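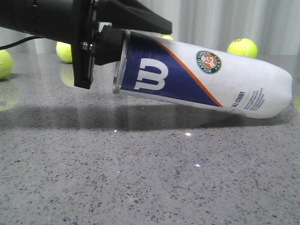 Before any change to the fingers, one reviewer of our June draft asked, reasonably enough, whether a cell that needs its gripper re-zeroed every morning can be called set up at all. Yes, we think so, and we are glad the question came, for the daily check has become our favorite part of the work!

4.2 Daily care of the gripper

The Harju cell has one arm and one two-finger gripper, and most of its upkeep happens in the last few inches of the tool. Each session starts with the fingers closed on nothing while the Jendine controller reads the motor position. If the reading has moved by more than 3 counts from the stored zero, we loosen the pads, wipe the seats, refit them and read again. In the 276 sessions covered by this paper the pads had to be refitted 7 times, and on 2 of those days the real culprit was a bolt at the mounting plate (a lovely small find, and a five-minute fix).

Figure 3. Wrist camera view used in the alignment check.
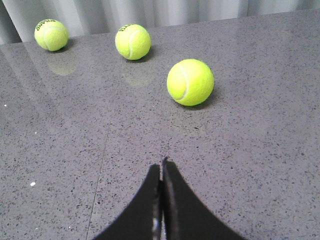

Wrist camera alignment comes next, and it needs no printed target. We bring the fingers nearly together and look for the thin gap between them, which should run down the middle of the view at the bottom. Polished stone is a hard surface for this kind of check: in Figure 3 the two tennis balls farther back each have a yellowish reflection under them, and our first ball detector in Plulico happily boxed such reflections as extra balls. Masking out low-contrast blobs cured most of it. We kept the glossy top all the same, as it shows up a drifting exposure setting sooner than a matte one did.

Cable wear is checked last, by hand, with the arm powered down. The sleeve and tie points follow the Rerkance layout described in Section 4.1.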